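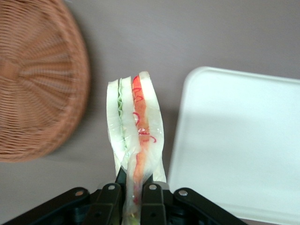
A wrapped sandwich in the Irkeo gripper, between the basket and the tray.

The lunch that does not get squeezed
By Ebere Dauda

Soft food is a difficult customer for a robot. A box has corners and a can has a hard wall, but a sandwich in plastic film gives way wherever you touch it, and the film slides on the bread. For this reason I was curious when Pelletix, a small company which sells kits to canteens and caterers, offered me to spend a morning with its new Irkeo.

Irkeo is a gripper with a camera near the fingers, plus the software. You put it on the arm you already have. The fingers are flat black links joined with round silver rivets, and they close on the base of the sandwich while the rest stands free above them. I liked this choice. The lettuce and the bread at the top are not touched at all, and the jaws hold only the base, where the wrap bunches together.

We started at 9 in the morning in the test kitchen at Fornard, a catering firm that has had the kit since December. The task was simple to explain: move wrapped sandwiches between a wicker basket and a white plastic tray. In my session Irkeo made 74 attempts and dropped four. Two of these fell when the film was folded under the bread and the fingers took only plastic. The other two I could not explain, and the technician also could not.

Speed is the weaker side. One move takes nearly nine seconds, and a person at the same table would be finished much earlier. Pelletix says a faster mode will come with the next software, called Cha, but I did not see it working and I cannot judge it.

The setup guide is good, with large drawings and short sentences. Cleaning is less pleasant. Crumbs go into the spaces between the links, and you need a thin brush which is not in the kit. The price is given only on request, and spare fingers are sold in pairs.

For a kitchen that already has an arm and packs the same lunch every day, I would ask for a trial. For a kitchen with a changing menu I would wait for Cha.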